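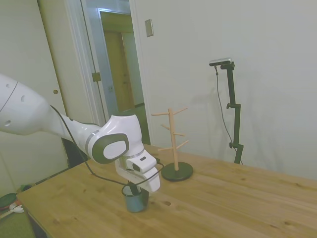 The Flutero mug-hanging kit is the one I get asked about most, so I've finally given it a page of its own. You get the Wekska gripper fingers, a practice mug tree and the task software, all packed in one case by Zideck. Six pegs on a tree sounds generous, but going in by the rim, with the fingers reaching down into the mug, you still have to get that handle lined up (my favourite bit to tune!). Setting up took me 45 minutes, tea included.

I'd start with the simple stand and leave the full tree for week two. It's a short upright dowel on a round base, and it makes a lovely first target. 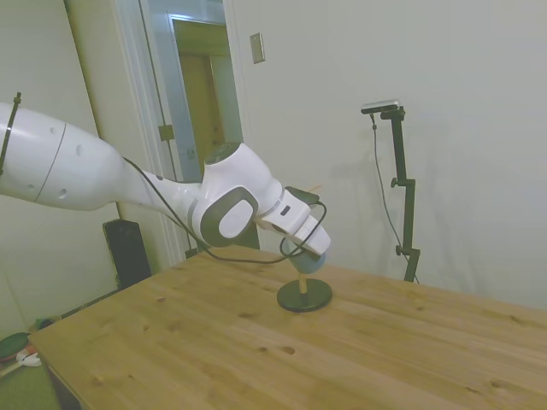 *Lining up over the single-dowel stand.*

The software keeps your last 20 runs, which you can replay at half speed. I use that loads, mostly to see where a handle caught. 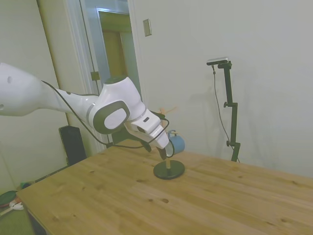 **Can I use my own mugs?**
Most ordinary mugs are fine, as long as the handle is open enough to slip over a peg and the mug weighs less than 372 g.

Hire is for 30 days at a time, and you can add a second stand when you book. 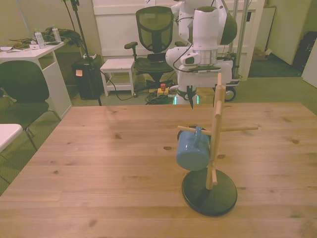 **Gazi Robotics Club | Kit Loans**

Drop us a line before you collect and tell us which arm you've got, as the mounting plates differ. August is filling up already!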